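Moving in With Less: What a Small Apartment Taught Me About Packing for a Month Away

I have been a bad packer my entire life. My mother used to call my suitcase "the closet" because I brought all of it, every time, for a weekend at my aunt's. So when I tell you I left in February for a whole month with one carry-on bag and a tote, please understand what a big deal this was in our house. My husband took a picture of me at the front door. He wanted evidence!

The trip was to Trarncombe, which you haven't heard of unless you have family there (I do, on my dad's side, a cousin and her kids). It's a small place by the water with one good bakery, a hardware store that also sells birthday cards, and a lot of wind. My cousin had surgery on her foot and needed somebody to drive the kids and cook and generally be around. I work from a laptop. I volunteered before I had really thought about it, and then I got the email about the bus.

The bus is the problem. You fly into the city, and then you take a little shuttle that goes out to the coast, and the shuttle lets you have one bag. It's not one bag with a fee for the second. One bag, period, 22 pounds, and the driver has a scale, the hanging kind with a hook like they use for fish. I read the page over and over hoping I had misunderstood.

So I called my friend Hwa-young Min. She spent years working on ferries and lived in a cabin so small she could touch both walls, and she is the only person I know who has moved across an ocean without crying in an airport. She told me to put everything I wanted to bring on the bed and call her back. I did. She asked how many sweaters. I told her. There was a long silence.

What I learned about clothes

The first thing she made me do was pick a color and stick with it. Mine was navy. I don't even love navy, but I own a lot of it, and when every top goes with every bottom you stop needing a separate outfit for each day. I ended up with two pairs of pants, one pair of leggings that doubled as pajamas, four tops, one big sweater and a raincoat. I wore the sweater on the plane and was too hot for the entire flight, and I'd do it again.

Shoes were the fight. I wanted boots, sneakers and something nice. She wanted me to take one pair. We settled on boots on my feet and a flat, squashy pair of slip-ons in the bag, and the nice shoes stayed home, where they were not missed for one second. I don't know who I thought I was going to dress up for. The hardware store?

Underwear and socks I will always overpack and I'm not taking questions on it. They weigh nothing. They fill the corners. My grandmother went everywhere with a drawer's worth and lived to be very old.

One thing I got wrong: gloves. I left them out to save a tiny bit of space and then had to buy a scratchy pair on my second morning. They were lime green, because that was the color left. I wore them to every school pickup and the kids could spot me from clear across the parking lot, so I guess it evened out.

The bathroom bag

This is where my weight was really hiding. I put my usual bathroom bag on the kitchen scale and it came out heavier than my laptop. Full-size shampoo, full-size conditioner, a giant tub of face cream I've had since forever, three kinds of hair stuff. I was basically planning to carry a pharmacy to a town that has a pharmacy.

I switched to bar shampoo for the trip. The first week my hair felt like straw and I complained to everybody. By the second week either my hair got used to it or I did. I bought a Todness bar with oats in it and it was still going when I got home, and it's sitting in my shower right now in a soap dish shaped like a fish.

For everything else I used little jars, and I labeled them with masking tape, and one label fell off. I spent a few days putting hand cream on my face. No harm done.

Rolling, folding, and the great debate

I'd always heard that you have to roll your clothes. Hwa-young says it depends on the clothes. T-shirts and leggings, sure, roll them up tight. Anything thick should lie flat, and anything floppy should get wrapped around something stiffer so it doesn't turn into a wad in the corner. I practiced the night before on the living room floor with the TV on, and the dog kept lying down in the suitcase, and it took most of an evening.

What made the biggest difference for me was using soft bags inside the big bag. I'd seen packing cubes before and thought they were one of those things people buy to feel organized. Well, I bought a set. It was a Wotgate set from the clearance shelf, and one zipper sticks, and I would now defend them to a stranger. Tops in one, bottoms in one, small stuff in the last. When I got to my cousin's I put the cubes straight in the dresser drawer and was unpacked before the kettle boiled.

The tote was my sneaky move. The bus page said one bag, but it also said you could bring a "small personal item" on your lap, and I took that phrase and ran with it. Laptop, charger, book, water bottle, a sandwich, the slip-ons (they migrated), a scarf the size of a tablecloth. I held it on my lap for the whole ride and lost all feeling in my legs. The driver looked at the tote, looked at me, and let it go.

My bag weighed in just under the limit, by the way. I may have done a small fist pump in front of a line of tired people.

Living out of it

A month is long enough that you get sick of your clothes. I want to be fair about that. Somewhere in the third week I looked at my navy top and felt real dislike. I borrowed a flannel shirt from my cousin and it felt like a vacation.

But there was so much less to do! I did one load of laundry every few days, and everything fit in it. I didn't stand in front of a closet in the morning. The kids are six and nine and they do not care what you're wearing as long as you remember which one hates crusts. (The nine-year-old. The six-year-old will eat crusts off other people's plates.)

I cooked a lot of soup. I learned to drive my cousin's van, which has a gearshift with opinions. There was a poster in the bakery for a talent show, and I went, and a man played the saw. We did a 456-piece puzzle of a lighthouse, which is such an odd number for a puzzle, and we finished it with one piece missing and found it later in the six-year-old's boot. I would have missed all of that if I'd spent my time looking for the other black cardigan.

The thing I missed most from home was my own pillow. I tried to think of how I could have brought it and there just isn't a way. Next time I'd bring the pillowcase, at least. My sister-in-law does that and says it smells like home for the first week.

Coming home to all my stuff

I came back, opened my closet, and had to sit down on the bed. It was so full. I'd been perfectly fine with a drawer and a hook on the back of a door, and there was this wall of clothes, half of it with the tags of my twenties practically still on.

So I've been going through it slowly, a shelf at a time, with the radio on. Rust and orange things are my weak spot. I've been hanging on to them since college and they go with nothing I own, navy least of all, and every time I get one as far as the donation box I change my mind.
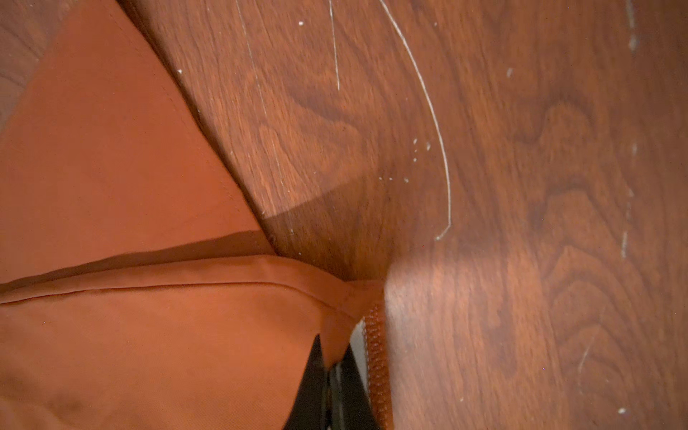

What I'd pack again, and what I wouldn't

Yes to the raincoat, every day of the week. Yes to the soft cubes, sticky zipper and all. Yes to one real book made of paper. I brought a fat mystery by an author my cousin likes and then left it on her shelf when I was done, and that made room for a jar of jam on the way back.

Yes to a long charging cord. The outlet in the guest room was behind the bed, of course.

No to the travel iron. Why did I bring a travel iron? It took up the space of a whole sweater, and I used it once, on a tablecloth.

No to the "just in case" medicine bag, at least in the size I made it. I'd keep the bandages and the headache pills and buy the rest if I needed it.

Maybe to the tiny sewing kit. I sewed on one button, and it was for the neighbor, Mrs. Thongsuk, who paid me in noodles. Those were the best noodles I had all month, so I'm leaning toward yes.

My cousin's foot is healing up fine and she's back to driving the van. She's already asking about summer. I told her I'd come, and that I'd bring the same bag, and she asked me to please bring my own flannel this time. Fair enough.

If you've got a favorite bar conditioner, tell me in the comments. The shampoo I've made my peace with, but I still haven't found one that doesn't leave my hair feeling like a candle.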